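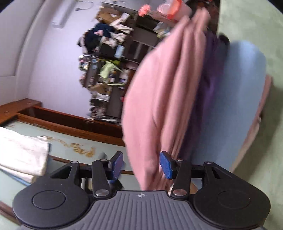 3.2 Where the laundry goes before it gets folded

Figure 2. Pink, purple and light blue laundry in a room, with a dark wooden shelving unit against the wall and a folded white towel at lower left.

I went into this part of the study thinking I'd be writing about folding. I had a whole coding sheet for folding! But once I started going through the material from the Leten homes, what kept grabbing me was the stage before it, when clean clothes are out in the room and haven't landed anywhere yet. I call this the "in-between pile," even when it isn't much of a pile (sorry, I tried other names and they were worse).

Figure 2 is a good place to start. The pink cloth is up in the air in soft folds, and the purple fabric and the big light blue garment hang close by, so the colors all bunch together. The towel is already folded. I see that a lot in my notes – towels seem to get done early, and in our interviews people told us they like them because they're square and you don't have to think.

Then look at the shelves. There's dark blue clothing heaped up with something pink tucked into it, and it shares the unit with a cardboard box, a lime green bag and rows of small bottles and jars. I'd coded shelves like this as "mixed storage" in the Veria pilot and left it at that, which I now think was lazy of me. Clothes on a mixed shelf get stacked, stuffed or tucked depending on what's next to them, and those are pretty different habits.

So I went back and recoded. Of the 13 homes in the Leten set, 3 kept clothes only in closed drawers, and I dropped those from the comparison with Sibiya. For the rest I scored the shelf and the floor separately, using the surface list in Section 2. Mats and rugs got their own code – the one in Figure 2, pale green with orange swirls, went under "patterned floor covering," and I'm still not totally happy with that label.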